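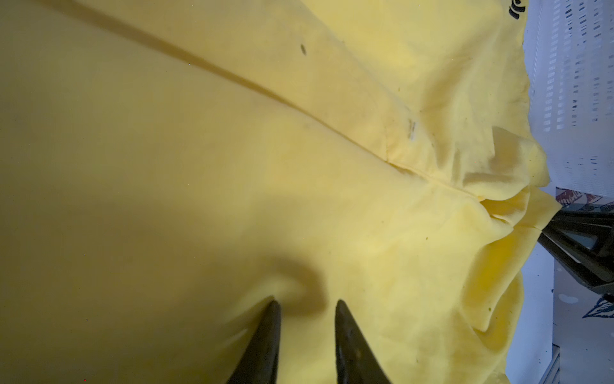

Looking for a second opinion on order of operations before I commit. Cotton garment, yellow, printed, bought in a mixed lot, so no history and no care label that I trust. There is a small dark oval spot sitting above the long diagonal seam, and a bit of black print further over toward the upper right that I would like to keep intact. My usual approach to an unknown mark is solvent first, then detergent, then oxygen bleach, but I have always done that on unprinted goods. Does the print change the sequence, or only the dwell time?

Home | Forums | Fabric Care | Stain ID | Search | Log in

Fabric Care > Stain ID > Dark spot on yellow cotton, print nearby

seamallowance (original poster)
To add to the first post: I have a bottle of Gremetti dry spotting fluid, ordinary dish detergent, and powdered oxygen bleach. No chlorine bleach in the house and I don't plan to buy any. Front-loading washer, no dryer.

lintfilter
Sequence stays the same. What changes is where you let the liquid travel. Solvent will wick along a seam faster than across a flat panel, so work with the seam lower than the spot and a folded white towel under the single layer. If the towel is under both layers of the seam allowance you will get a ring and spend the next evening on the ring.

Before any of that, test the solvent on the print. Cotton swab, one dab at the outer edge of the print, wait a minute, press with white paper. Black on the paper means the solvent is finished as an option anywhere near it.

PH_neutral
Disagree on solvent first. A small dark oval with a defined edge could be grease, ink, rust, dye transfer or mildew. Only two of those respond to a dry solvent, and one of the two (ink) will spread. Start with cold water and detergent. It is the only step that doesn't close off a later one.

lintfilter
Water does close off a later one. Once the fiber is full of water, the solvent can't get in until the cloth is dry again, and people never wait. If it's oil based you have lost a day.

PH_neutral
A day is cheap. A halo of spread ink on mustard cotton is permanent for practical purposes.

Rocío Echeverría
I ran the finishing bench at Navarrete for a long time and we did neither of these first. We looked at the back. Turn the garment inside out and check whether the mark has come through. A mark that is stronger inside came from the wearer's side or from a pocket. A mark that is on the outside only and sits on top of the yarn can sometimes be lifted with the edge of a spoon, dry. Please do that before wetting anything.

Also look at it under a lamp at a low angle. Oil darkens the cloth and leaves the surface level. Paint and glue stand up from it.

seamallowance
Checked. It is fainter inside, but it is there. Flat under the lamp, no raised edge that I can feel with a fingernail. The spoon took nothing off.

There is also a little pale rectangular mark just above the seam, to the right of the spot. Whitish, slightly shiny. I had been ignoring it. Is that worth worrying about?

Rocío Echeverría
Try to lift it with tweezers. Shiny and whitish next to a seam is often a scrap of tag or a bit of thread that got caught. If it lifts, good. If it is stuck down, treat it as adhesive and take it off before the wash, with the garment cold. Ten minutes in the freezer inside a bag is enough for most price label glue.

boilwash
Everybody is overthinking one spot. Soak the whole thing in oxygen bleach at 40 C overnight, wash, line dry. I do the lot that way and have had two failures in my last 202 garments. Both were rust.

PH_neutral
Your failures were rust because oxygen bleach does nothing for rust. And 40 C on an unidentified stain sets protein. Were any of the 202 printed?

boilwash
Plenty. Plastisol prints don't care about peroxide.

PH_neutral
Plastisol doesn't. Discharge prints and cheap water-based prints might. We don't know which this is.

Elias Issa
On identifying the print: stretch the cloth gently across it. Plastisol sits on top and will show fine cracks if it is old, and it feels like a skin. Water-based ink has almost no hand, and the texture of the cloth is visible through it. Heat test is possible but I would leave it alone on something you want to keep.

On the soak: yellow is an awkward color for this. Some yellow reactive dyes are less stable to peroxide than the blues and blacks. I had a Zundach work shirt go noticeably pale at the hem after a long soak while the body held, presumably different dye lots for the pieces. Test inside the hem and compare when fully dry. Wet yellow always looks darker, so comparing wet tells you nothing.

lintfilter
Agree with Elias on comparing dry. Also compare in daylight. On a yellow this muted, a warm bulb will hide a full shade of fading.

seamallowance
Results so far.

1. The pale bit near the seam came away with tweezers. I couldn't identify it. No residue.
2. Print has a skin to it and showed hairline cracks when stretched, so I'm treating it as plastisol. Solvent swab at the edge picked up a trace of black. Solvent is therefore ruled out near the print.
3. Oxygen bleach test inside the hem, 30 minutes, dried flat overnight. No change that I can see in daylight.

The spot itself is a fair distance from the print, so I could still use solvent locally. Leaning toward detergent first.

lintfilter
With a trace of black on the swab I'd change my vote. Detergent first, neat, a drop worked in with a soft brush along the grain of the fabric. Leave it 20 minutes and rinse from the back. If the spot shrinks, it was mostly oil, so repeat. If it hasn't moved at all, let the cloth dry fully and go to a small amount of solvent on a swab.

PH_neutral
I'll take that.

Rocío Echeverría
One more thing about the seam. Brush parallel to the stitching and stay off the ridge. On old cotton the folded edge is the first place to lose color, and a pale line along a seam is more noticeable than the spot was.

seamallowance
Two rounds of detergent, brushed along the seam as advised. The spot is lighter and the edge has gone soft, though I can still find it if I look. I'm leaving it to dry before deciding on the bleach. Will post the dry result.

boilwash
So, the soak.

seamallowance
Possibly the soak.

Last reply 2024-05-18 | Thread viewed 2,488 times

Related threads
Testing plastisol for solvent resistance
Gorneno stain brush, soft or medium bristle?
Rust on white cotton, oxalic acid concentration
Pale line along seam after spot treatment
Removing lint before a peroxide soak

Comments

dampcellar: Useful on the low lamp. I had been holding the garment up to a window, and grease and shadow look identical that way.

r_tannin: The 40 C claim needs a qualifier. Blood sets, grass mostly doesn't. I would still stay cold until I knew.

hemline_511: Did the spot come out? I have the same problem on a green one.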